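Oct 10, 2023

Started before eight to get the sorting task going again. The scene file from yesterday would not load against the new build of Skosico, which has changed how it reads contact settings, so the first part of the morning went on editing numbers by hand. The old file gave one friction value per object. The new one wants separate values for sliding and for twisting, and if the second is missing it sets it to zero without a warning. A block with no twisting friction turns in the grip as soon as it leaves the table. I spent too long looking at the finger geometry before I read the release notes.

With that fixed, I replayed 3 of last week's episodes to check that the recorded actions still led to the same end state. Two did. The third let go of its block slightly early and the block landed on the rim and stayed there. I have moved all of last week's set into a separate folder and marked it as old physics. It may do for pretraining the image encoder, where the contacts hardly matter, but I don't want it mixed with the new episodes.

The task itself is unchanged. Small objects start on the near strip of the table, the tray sits beyond them with its lettered compartments, and the instruction names an object and a letter. One instruction, one object, one episode. Tray angle is drawn at random at reset, and so are the position of the lamp and the positions of the objects. The letters are shuffled between compartments too. In the first version they were fixed, and the policy learned that M was always the far end and paid no attention to the label at all. Its score looked very good until I swapped two letters, after which it went on placing things exactly where it had before.

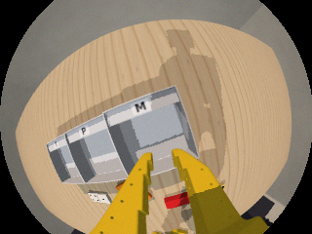

The wrist view remains the one I trust least and the one the policy seems to lean on most. It has the wide lens model on it, so straight edges bow and anything away from the middle shrinks quickly. The smallest label gets very few pixels at the policy's input size. I tried the crop that the Uniyal people recommend in their notes, which throws away the outer part of the circle and scales up the rest. It helps with the letters and loses the table edge, and the table edge is what I use myself to judge how far the arm has swung. Left the crop off for now. I'll run the comparison properly once there are enough episodes to train both ways.

Shadows next. I had them switched off through March to save rendering time and regretted it. A policy trained without them treated the shadow of the arm as part of the tray wall, or at any rate it slowed down and corrected whenever the shadow crossed a compartment. With shadows on, each frame costs more, but the renders run overnight from the logged states, so it makes no difference to me while I am driving. The lamp range is still too narrow, in my view. I widened it in elevation this afternoon and left the azimuth alone.

Drove from ten until lunch, then again from two. 56 episodes kept by the end, all teleoperated, none scripted. I considered scripting the approach and only driving the last part of each move, as the Flarosia set does, and decided against it. The scripted approach always comes in from the same height and along the same line, and the model then has nothing to copy when it finds itself somewhere else. My own approaches are untidy enough to cover more ground. I also made a point of starting some of them badly, with the fingers well off to one side, and recovering. These are slow and dull to record. They are also the only examples in the set of what to do after a poor start.

Notes on the driving, for when I next wonder why the afternoon looks different from the morning:

The gain on the hand controller was lowered after lunch. The morning episodes have larger, jerkier steps near the tray. I have put the gain value in the header of every file.

Grip closing is now a ramp instead of a switch. The switch gave the learner one frame with all the information in it, and if that frame was dropped when the log was thinned, the episode showed a block rising for no reason.

I pause before release. I did not mean to, but I do it every time, and a policy trained on this will pause too. The idle-frame filter takes out most of it. I set the threshold low enough to keep the small corrections and then checked by eye that it had not eaten any of the releases. It had eaten one. Threshold raised, filter run again, all releases present.

Discarded episodes are kept in their own folder with a one-line reason. Most of the reasons are the same: object pushed against the near wall and wedged there. The red one does this more than the others. I suspect the collision mesh, which was made with a coarser setting than the rest and may have a corner standing proud of what is drawn. To look at tomorrow.

The instruction text needs work as well. Every episode today carries the same wording with the object and letter filled in, and that will not be enough. I have a list of other phrasings from the Fulell project, written for kitchen tasks, and perhaps half of them will carry over with the nouns changed. Variants can be attached after recording, so this holds nothing up.

Ran a short training job at the end of the day on what there was, purely to see that the loader accepts the new files. It does. Loss came down as usual and I drew no conclusion from it. The one thing I noted was that memory use crept up with each epoch, so something in the loader is holding on to decoded frames. I set it to restart its workers between epochs and left it at that.

For the morning: rebuild the mesh for the red block, replay the wedged episodes against it, widen the azimuth, back up the raw logs before touching anything else. The overnight render is going now and the fan is loud enough that I have shut the door on it.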